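Utard Robotics Club – Workshop Notebook
January 7, 2023
Entry 13: Sorting task, preparation of materials

Work on the desk-clearing task continued this morning. The club has entered the Gilbert student competition in February, in which a robot must sort small household items into a box with compartments. The Ikberg arm remains out of service pending a new wrist motor, so the session was given over to manual packing.

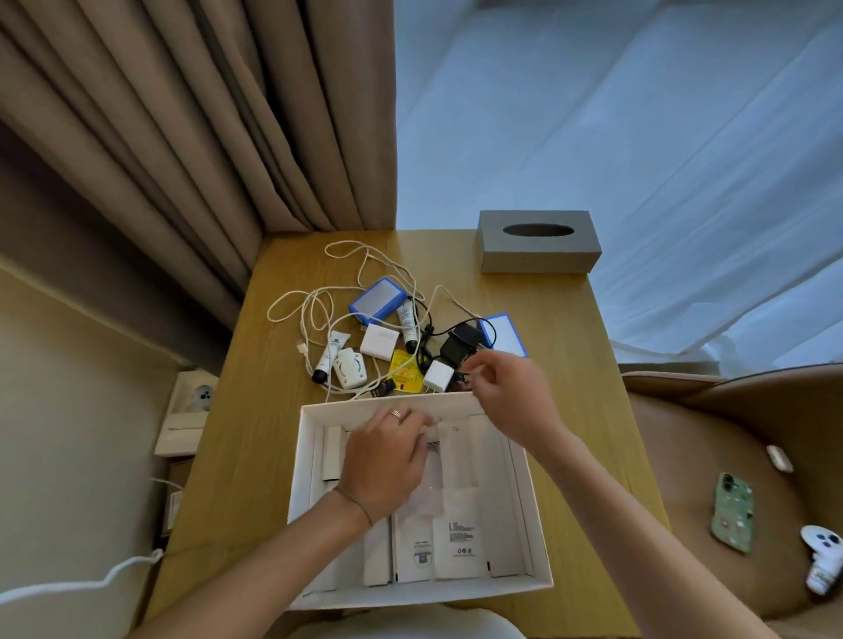
Cords remain the principal difficulty. The current grasp planner treats a coiled cable as a single solid object and selects a point at its center, where there is nothing to hold. Members are asked to pinch cables near the connector in all manual trials, as the planner will be retrained on that method.

Clear plastic bags are to be recorded as a separate class. Reflections caused 10 false detections in the last test set of 404 images. Four of the images were duplicates and have been removed, leaving 400.

The Ferby gripper pads arrived and have not been fitted. The softer pair should be tried first – the firm pair marked the test cartons in December.

Outstanding: relabel the tube class, charge the spare battery, confirm the box dimensions with the organizers.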